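Home Courses Handouts Timetable Contact

Keeping House, Session 3: Starting with the Floor
Tutor: Leidy Apaza. Notes for the group, with additions from Ross Swanson

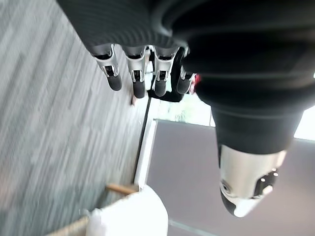
Why we begin down there

Last session was shelves and this one is floors, and I've been looking forward to it! A floor is the quickest way I know to change how a room feels. You can spend an afternoon on a drawer and be the only person who ever knows, but clear the strip between the door and the window and everyone who walks in breathes out a bit.

Most of what lands on a floor is on its way somewhere. A bag put down while you found your keys, a jumper that slid off the chair, the post, a toy, one shoe. We'll call these "travellers" for the rest of the course. The other sort is "residents": rugs, lamps, the chair itself, anything that lives on the floor on purpose. Have a go at telling them apart before you pick anything up. It's surprisingly hard in your own home and very easy in someone else's, so swap with a friend if you can.

The first pass

Work from the door inwards. Carry one basket and fill it with travellers as you go, and don't leave the room to put anything away (this is where everybody comes unstuck, me included; I once went upstairs with a hairbrush and came back down an hour later having sorted the airing cupboard).

Bend at the knees, or kneel on a folded towel. Elvira Mamani uses a low stool and shuffles it along with her, and she's faster than the rest of us. Small things first, then soft things, then anything that needs two hands. If you meet something sharp or broken, stop and deal with it there and then with a dustpan.

Set a timer for 21 minutes. Yes, it's an odd number. We tried twenty with the October group and they all wanted one more minute, so now they have it.

Emptying the basket

Tip everything out onto a bed or table and make groups by room, not by type. Kitchen things together, bathroom things together, and so on. Then take one walk around the house with each group. You'll be left with a small heap of things that belong to no room at all. Keep this heap! It is the most useful part of the whole exercise, and we're going to talk about it next time.

For now, ask of each thing in it:

- Would I know where to look for it in the dark?
- Does another person in the house think it lives somewhere else?
- Has it been on the floor before?

A yes to the last one means it needs a home within arm's reach of where it keeps falling. Hooks are wonderful for this. So is a shallow tray by the door, provided it stays shallow.

Under and behind

Once the middle is clear, get down with a torch and look under the furniture. Slide things out with a long wooden spoon or a ruler. Reaching in with your whole arm is fine under a bed and horrible under a cooker, so please don't.

Orlando Ayala asked last time whether to move the heavy pieces every week. No! Once a season is plenty. In between, do the front edge, as far back as the brush goes without a fight.

Sweeping, then washing

Sweep before you wash, always, and sweep towards you. On boards, follow the grain. On tiles, do the grout lines first with a stiff brush and then the faces. For washing, a 300 ml jug of warm water in a bowl is enough for a small hall. People use far too much water, and wooden floors in particular hate it. Wring the cloth until it stops dripping, then wring it again.

Rugs go outside over a rail, pile side down, and get a good beating on the back. Enormously satisfying. Warn the neighbours.

To do before next time

1. Do one full pass in a room of your choice. A bedroom is kinder than a kitchen.
2. Write down 3 travellers that turn up again and again, and where you found them.
3. Bring the list and, if it fits in a pocket, one thing from your homeless heap.

Corrections to the Session 2 sheet: the shelf brackets should go into solid wall, and "Drinon" in the margin was a note to myself about the bus stop. Sorry to anyone who looked it up. Gladys Arboleda has spare copies of the reading if yours went missing.

Handout updated 29 Sep 2025

Contact the Oltodell course office | © Oltodell | Back to top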